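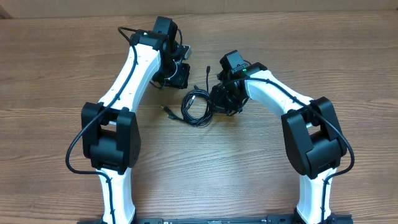 So the Pramow open day was brilliant, even with the hiccup! We'd got to the two-armed robot (they call it Itell) and it was meant to coil up a cable for us, except the left arm froze halfway and then gave a proper lurch. Everyone jumped, me included. The chap running it hit the red stop button straight away and made us all stand back while he restarted it – a servo had overheated, apparently, after 300 goes that morning. Second try, same again, so they called it a day and sent us off to Hagedorn hall for tea (and very good flapjack).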